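Peel-and-stick paper on a three-sided bench surround - seams and corners

gostside_bench
Joined: March
Posts: 40

Existing surround is three painted panels on aluminum extrusion. I want to cover the inside faces with a patterned vinyl, probably a chevron. Panel height is 300 mm. Two questions. Do I wrap the corners in one continuous piece, or cut at the posts? And does a directional pattern need matching where the walls meet?

---

kereck
Posts: 264

Cut at the posts. A continuous wrap will lift at an inside corner within a few months, more so if the panels are ever taken out. Leave the extrusion bare and stop the paper short of the channel so you can still get a T-nut in.

On matching: yes. A zigzag that breaks at the corner is the first thing you see.

---

dahlgren

Disagree on matching. With vertical zigzags and a metal post standing in the corner, the post hides the break. I wasted most of a roll trying to align three panels and couldn't see any benefit from normal working distance. Order for coverage plus one spare strip.

---

kereck

The post hides it from the front. It does not hide it from the side, and with a white top there is nothing else to look at.

---

gostside_bench

Side view doesn't matter much here. What about the top itself? It is bare white at the moment and I was going to film that as well.

---

fluvbridge

Leave the top alone. Film on a work surface scuffs, then the scuffs collect dirt at the cut edges. A hard white top can be wiped and it gives you a plain background for small items.

Ours is white top, gray-and-white chevron on the walls, bare posts in the corners.
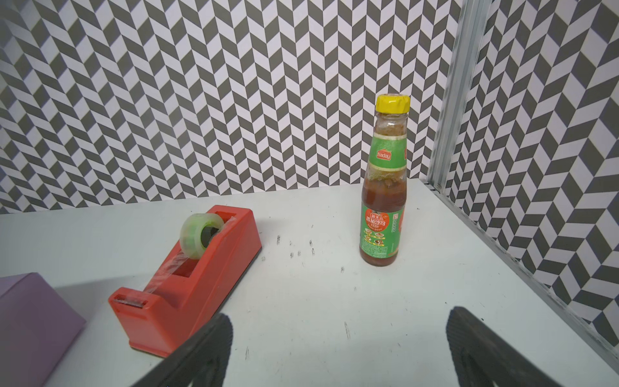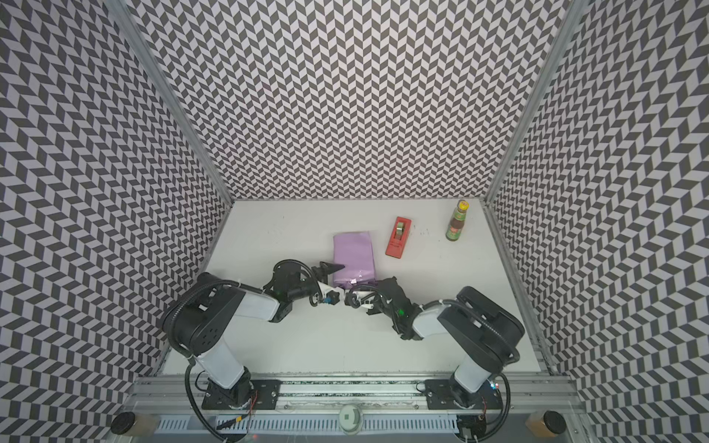 We papered the panels flat on the floor and fitted them afterward. Squeegee from the center out, trim with a new blade, and press the edges down again the next day. The top has had no treatment at all. It does mark: there are faint gray scuffs near the middle in the second photo, and a few dark specks to the right of the tape dispenser. I can live with that. Replacing film every few months would be more work than wiping.

---

dahlgren

Looks fine. I would still have gone with a smaller repeat. Big diagonals seem to lean when you see them at an angle.

---

kereck

Any repeat does that on a side wall. What did you clean the panels with before papering?

---

fluvbridge

Isopropyl, two passes, then left them for about 4 hours. Paint has to be fully cured or the adhesive takes it off with the backing when you reposition.

---

gostside_bench

Thanks. Cutting at the posts, no film on the top. I'll try matching the back wall to one side only and see if it is worth doing the other.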